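Let People Be Clumsy on the Record

I've been gathering examples for a learning system for long enough now that my friends have stopped asking what I do all day. I pick things up and put them down. Sometimes I pick them up and put them in a tray. I do it with a hand-held gripper that has a camera on it, I do it a great many times, and then a model at the other end looks at all of it and tries to work out what I was up to. That's the job, and I like it a lot more than I expected to!

What I don't like is the way we throw so much of it out. So this is me complaining about that, at some length, with a cup of tea.
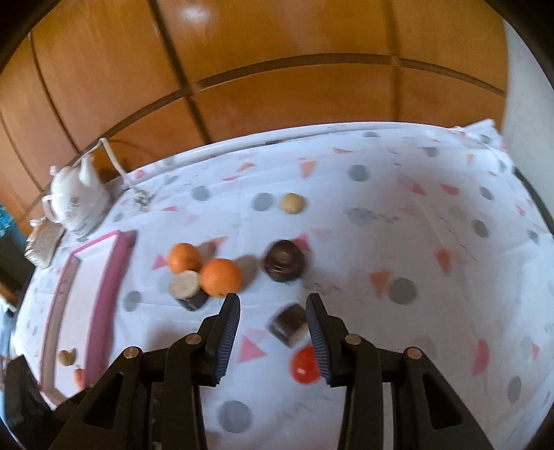
By Csaba Boros
June 20, 2022

The argument started over a guideline. I work on a small project we call Grulow, and when I joined, Grulow had inherited its rules from an older project called Gandon. The Gandon rules were strict. One object per episode. Straight approach. Close, lift, place, open, done. If you hesitated, you marked the episode as bad. If you bumped something on the way, bad. If you went for one thing, changed your mind and went for another, very bad, and you were supposed to feel a little ashamed.

I followed those rules faithfully for my first 500 episodes. And then I went back and watched a stretch of them (which I'd recommend to anybody who does this work, painful as it is), and what struck me was how weird I looked. Or how weird my hands looked, I should say, as the rest of me doesn't come into it. Every reach was the same reach. I'd turned myself into a bad machine so that a machine could learn from a person. Does that seem backward to you? It seemed backward to me.

Think about how you clear a table at home. You reach for an orange and there's a cookie in the way, so you nudge the cookie with a knuckle without even noticing. You get hold of the orange a bit too high, it slips, you catch it lower down. You set it in the tray and it rolls, and you wait a second to see where it ends up before you go for the next thing. All of that is skill. It's most of the skill, if you ask me. The smooth part in the middle where the orange travels through the air is the boring part, and it's the part we were keeping.

I'm a big believer in fruit, by the way. We've got small citrus, brown things shaped like little barrels, and round things of various kinds, and I'd take that over a set of matching plastic cubes any day. A cube gives you flat faces. Put two pads on opposite faces and you're done, and you can teach that to a model in an afternoon and be very proud of yourself. A mandarin wants to leave. Squeeze it off-center and out it pops. Each one is a slightly different size, the stem sticks out one way or another, and the peel has some give in it, so closing until the fingers touch something isn't the same as having a grip on it. You feel that through the handle when you're the one holding it. The model doesn't get to feel anything in our setup, it only gets to watch, so it had better see plenty of cases where the person adjusted.

The other side of this deserves a fair hearing, so let me try to give it one. My colleagues on the Udthorpe side (same building, different budget) say that a learner copies what it sees. Show it dithering and it will dither. Show it bumping the cookie and it'll bump the cookie, except harder, and maybe with a cup instead of a cookie. They have a point! I've watched a model wobble back and forth over an object in a way that I recognized, with some embarrassment, as my own wobble. I'd had a long day when I recorded those and it showed.

But look at what happened with the clean set. The Udthorpe people trained on the tidy episodes alone and got something lovely, as long as everything went right. The gripper came in straight, closed, lifted. Then someone shifted the target a couple of inches while it was on its way, and it carried on to the old spot and closed on air. And then it lifted the air, carried the air over to the tray and let it go very gently. I laughed until I had to sit down. It had never once seen anybody miss, so how was it supposed to know what a miss looked like, or that you're allowed to try again?

We ran our own version after that, and I'll give you the numbers with the warning that it was a small test and I'm no statistician. Out of 157 tries with things being moved around on purpose, the model trained with my messy episodes mixed in got the object into the tray 73 times. That's less than half, so please don't throw me a parade. The clean-only model managed 2. I've thought about those 2 a good deal and I suspect luck.

Nudging, missing, regrasping, waiting. Those are the four things I now tell new people to keep in. I also tell them to move like they would if they were talking to someone, and a few of them do talk, which is fine by me. One of the Mokgethi interns hums. Her episodes are wonderful, by the way, very loose and unhurried, and I think the humming has a lot to do with it.

There's a limit, of course, and I've changed my mind a few times over where it sits. Faking it is over the limit. When we first announced that mistakes were welcome, we got a flood of the most theatrical mistakes you've ever seen. People would reach for an orange, stop dead an inch short, pull back, and then go in again with great dignity. A real miss doesn't look like that. In a real miss you're sure you have it until you don't, and the correction starts before you've quite finished being wrong. If I can tell from the video that somebody planned to fumble, I still throw it out, and I'm not sorry.

Boredom is over the limit too. After an hour or so my own reaches go flat, I take the same item from the same side every time, and I may as well be recording the first one on a loop. I used to push through. Now I get up, move everything on the cloth to somewhere new, and swap which side I'm standing on. If that doesn't help I stop for the day. We don't pay by the episode anymore, and I fought for that one pretty hard, as paying by the episode is the fastest way I know to get a thousand copies of the same lazy grab.

Then there's the matter of what else is on the table, which I seem to argue over with everybody. The Gandon rules asked for a plain surface and nothing in view besides the object and the place it was going. I get why. It's easier to check, and it's easier to compare one person's work with another's. But I've never in my life eaten at a plain gray surface with one orange on it. Tables have patterned cloths. They have a teapot at the back and a cord trailing off somewhere. If your system can only find an orange when the orange is the only interesting thing around, I don't think it's learned what an orange is. I think it's learned to go for the interesting thing. Give it a cloth covered in little coral triangles and let it sort out which of the orange-ish shapes can be picked up and which are printed on.
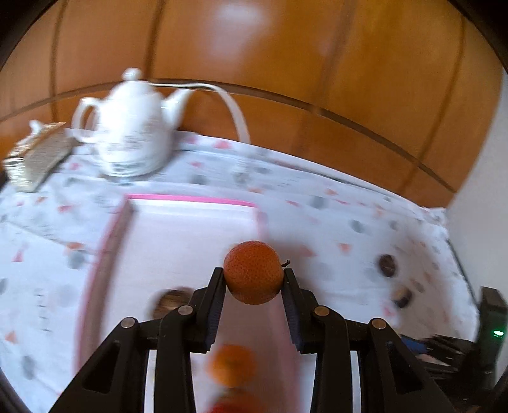
What I'd change, if they let me

First, I'd get rid of the word "failed." Our form has a box for it and people tick it in a guilty rush. An episode where the fruit slipped and ended up in the tray anyway gets marked failed by one person and good by another, and six weeks later we're sitting there wondering why the labels make no sense. I'd rather have a box that asks what happened and leaves two lines to write it in. "Slipped, got it lower down, in the tray." That would do me nicely.

Second, I'd have whoever trains the model come and hold the gripper for a morning. A whole morning, too, because in the first ten minutes everybody is careful and having fun. I want them there for the tired part, when they start cutting corners and find out for themselves which corners get cut. Two of the people who use our data have done it so far. Both came away asking for different things than they'd asked for before, and one of them apologized to me over lunch, which I'm still enjoying.

Third, and this is the one I get the most pushback on, I'd keep the name of the person with the episode. Inside the project only, and only if they say yes. People have styles. I come in low and a bit from the left. The humming intern comes in from above like she's picking a berry. When a model does something odd, it would help so much to be able to go and ask the person whose oddness it might be. At the moment we strip all that out on day one and then spend July guessing.

I've been told this is a lot of fuss over fruit. Could be! The Udthorpe folks are writing up their case for the clean set, and I've promised to read it properly before I answer. In the meantime my episodes from this week are going in with the slips left on, all of them, and if anyone wants to come by and argue, there's a second gripper and I'll clear you a spot at the table.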